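# Keeping a two-arm cell in working order

Notes from the bench at Ullon. Last gone over May 1, 2018, when the purple cables still looked purple.

Most of what goes wrong with a pair of arms is housekeeping. The motors are fine. The motors are nearly always fine. It's the cable that got pinched, the screw that backed out, or the crumb under the gripper pad that costs you an afternoon.

## Cables

- Leave slack at every joint. Run the arm by hand through its full reach before you tighten a single tie, then run it again after, and listen for creaking.
- Small white ties are good enough. Snip the tails flush. A tail left long will find your knuckles.
- A tie goes on the straight part of a link, never across a joint. I have done it across a joint. The arm won.
- Let the extra hang in one wide loop below the base. A tight coil looks tidier and breaks sooner.
- If a camera drops out only when the wrist turns one particular way, stop reinstalling the driver and go wiggle the plug.

## Bases and the front beam

Snug the mount bolts every 20 hours of running. Put a paint-pen line across each bolt head and onto the mount, and next time you can check the lot at a glance.

The grooves in the aluminum rail collect everything. A dry paintbrush gets most of it out, and a wooden skewer gets the rest. No compressed air, please, with a circuit board sitting in an open hole under the mount. You'd be moving the fluff from where it's harmless to where it isn't.

Scuffs on the beam are cosmetic. I spent a whole evening on them once with a Kukby polishing cloth and they were back within the week.

## Grippers

Wipe the fingers with a barely damp rag before the first run. Thin handles, such as the ones on dustpans and brushes, show up a greasy finger faster than anything else you can hand it. The pan slowly rotates and the arm carries on with great confidence.

1. Close the gripper on the handle with the arm parked.
2. Give the tool a gentle tug, then a twist.
3. If it slips, clean the fingers and try again.
4. If it still slips, look at the linkage for play before you touch the grip force. Cranking the force up is how we cooked a motor in October.

Cheap brushes are fine. Get one with a handle that has some shape to it. The Farías one in the supply closet is round and smooth and should stay in the closet.

## Floor and props

Sweep for real, with your own hands, at the end of the day. An arm that practices cleaning up is no substitute for cleaning up, and tiny paper scraps creep toward the bases.

Crumpled paper goes flat after enough handling. Re-crumple it or replace it. The Porkovano tissue in the second drawer holds its shape longest, and a pack has 400 sheets, so don't be stingy.

Wipe the marble-pattern floor with plain water. Glass cleaner leaves a shine, and the cameras don't care for shine.

Keep open cases clear of the elbows. Check with the elbow at its lowest and widest, which will be wider than you remember.

## Before you go home

Park both arms, tools out of the grippers, power off at the strip. Then write down what you changed. "Fixed left arm" does not count as a note. I know because I wrote it.

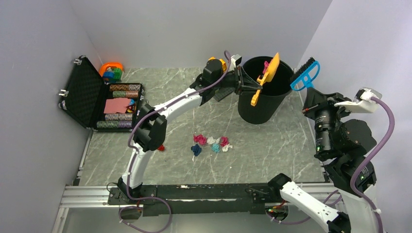
*Dustpan on the left arm, brush on the right, cables with plenty of slack.*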